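Two Months with the Stoko Parallel Gripper
By Agustina Retamal, November

I've been running the Stoko on both arms in our simulated kitchen, and I've grown awfully fond of it.

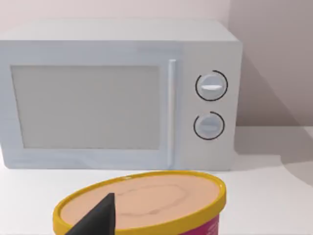 Slim fingers are what won me over, after years of chunky ones. Coming in low over a lid with a yellow rim, I could still see most of what I was reaching for, and my old Uchida never gave me that!

It's steady with small things, too. 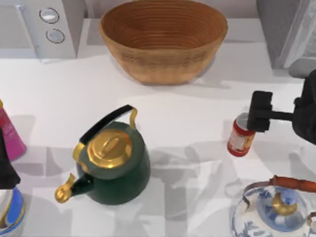

Right arm on the red-and-white jar, kettle close by.

Doors take more patience, I'll admit, and I'm still fiddling with my approach angles.

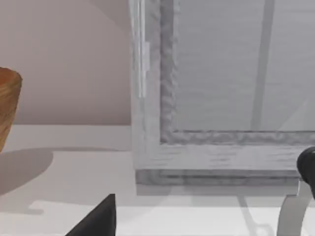
Is it worth switching from the Uchida? If you work in tight spaces, I'd say go for it.

9 comments | 2 shares
© Divelstead | Contact | Back to top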